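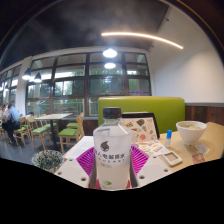

## Café day, August

Home, shoes off, feet up. I want to get this down before I lose it, because I finally got to try my bottle rules somewhere other than our own bench at Turstead.

Rule 2 is the one I keep fussing over: grip the body of the bottle, never the cap or the neck. On paper it sounds so obvious that Faustino Ledesma wanted to cut it. But new people go for the cap every single time! It's sticking out, it has ridges, it practically asks for it. So the rule stays, and I'm adding a line about keeping the bottle upright the whole way through the grip.

The other thing I worked on was the table. The draft says "clear the work surface," and I've gone right off that. A café table has papers on it, and a bowl, and a menu, and I think a handling standard ought to cope with a table people eat at. My new wording is "leave ordinary items where they are, move anything that could spill onto a person."

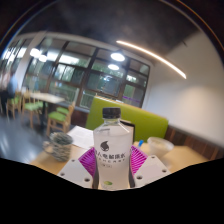

Which brings me to people, and I'm still chewing on that one. The Cornulau handbook (all 2,297 lines of it – I have read them, pity me) wants everyone out of the room during a handling session. Fine for a lab. In a café you'd never get started. I'd sooner have a plain rule about distance, plus somebody whose only job is to watch the room and say stop. And stop means open hands, bottle on the table, step back. I wrote that part in capitals and then felt silly and changed it back.

I also took out the bit about logging every failed grip with a cause. Log the fail, yes. Half the time the cause is a guess, and then the guess gets copied into a report and turns into a fact. I typed all this up and sent it around at 6, pretty pleased with myself.
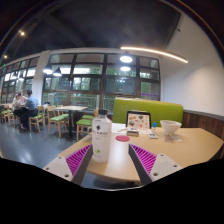
Ok-hee Seol wrote back that she likes the distance rule but wants an actual number in it, because "keep clear" means one thing to her and something else to Apolinar. She'd also put the stop rule first, ahead of anything about bottles.

She's right about the order, darn it. The number I'll argue about tomorrow. I've renumbered the whole draft, so Rule 2 is now Rule 3, and I have to go fix every place that mentions it.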